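How to record clothes-picking examples with a two-arm robot

This page is for people who join our recording work and have used the arms a little, but did not yet make a full set of examples by themselves. I wrote it after the Akberg set, where we had to throw away too many recordings for small reasons.

What you need before you start

Two arms with grippers, the head camera, a low thing to put the clothes on, and free disk space. Our recording program is called Kundo. If you use another one, the names of the buttons will be different but the order of work is the same.

Choose the clothes

Take clothes of different sizes and colours, also some with a pattern. If every piece is white, the model learns to look for white. Mix thick and thin cloth. Please do not fold anything. A folded shirt is another task and we keep it in another folder.

Set the height

Put the pile low enough that both grippers can come to the top of it from above or from the side. With the arms fully stretched you lose fine control, and the movement becomes shaky. Move each gripper slowly to the far side of the pile once, before you record. If an arm stops or complains, bring the pile closer.

Check also the cables. They should have enough slack for the wrist to turn fully, and they should not lie on the clothes.

Record one example

1. Bring both arms to the start position.
2. Press Record in Kundo and wait 2 seconds without moving.
3. Choose one piece from the top of the pile. Decide before you move.
4. Go down slowly, close the gripper, and lift straight up.
5. Hold the piece in the air until it stops swinging.
6. Put it down at the agreed place, open the gripper, and go back to the start.
7. Press Stop.

A good example takes 14 seconds or less. If you hesitate in the middle, finish the movement anyway and mark it as "slow". Do not cut it by hand later.

When the gripper misses

Keep it. Try again in the same recording, at most two times, and mark it as "retry". The model needs to see how to recover. What we do not want is a gripper pushing into the pile many times until something comes out by luck.

Change the pile and the room

After every few examples, mix the pile with your hands. Use also other rooms. In the first Hadance set all the recordings had the same clean grey background, and the model was lost when we moved it into a real home.

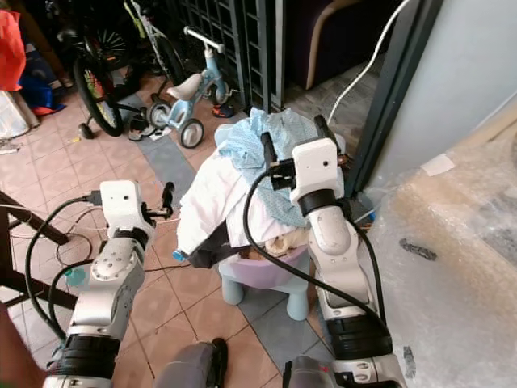

Leave the things of the house where they are, unless they block the arms. Light from a window may change during the day and this is fine too - write only "morning" or "evening" in the notes field.

Save and name the files

Use the room name, then the task, then the number, for example ogbonna_pick_0031. Ogbonna is our name for the second test flat. A full set is 2000 examples, so please keep the zeros in the number, otherwise the sorting goes wrong. Copy the files to the shared disk before you switch off the arms, and open the last one to check that it plays until the end.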